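Two arms, one folding table
Posted August 15, 2024 by Tarun Chauhan

The wrist cables are sorted, more or less. I had been clipping them tight along the links, and on the right arm the connector worked its way out whenever the wrist turned past halfway. Now they have a free loop at the top and nothing has dropped out since the weekend. The replacement leads came from Ziltico and cost less than the postage.

I also moved everything from the Clullbridge workshop to the living room. The bench there is shared and I was spending half of each evening packing up. The folding table is a bit lower, so I had to redo the height offset, and it took me 6 goes to get it right.

The job for now is small: pick up a spoon, keep hold of it, put it in the inner bowl. The left arm has no part in this yet.
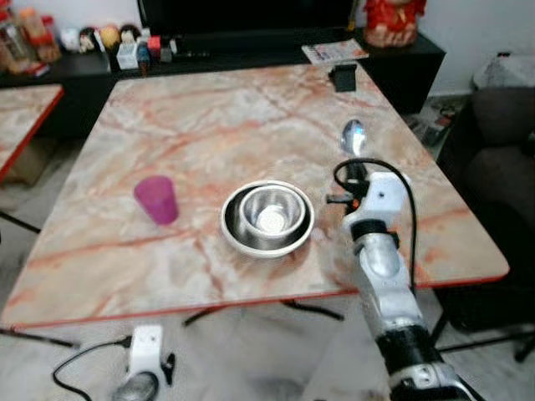
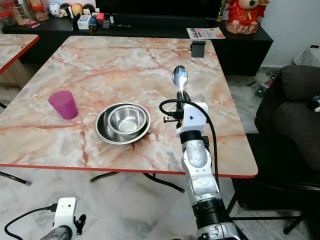 Right arm holding the spoon, with the cup and the two bowls on the table.

Spoons are awkward. The handle is thin and it twists if the fingers close off centre. I slowed the closing speed and added a 10 second hold before any move, which helps me spot a bad grip early.

Next is the left arm and the cup. I need to rewrite the part that stops the two arms reaching for the same spot, and I still owe the workshop a set of hex keys.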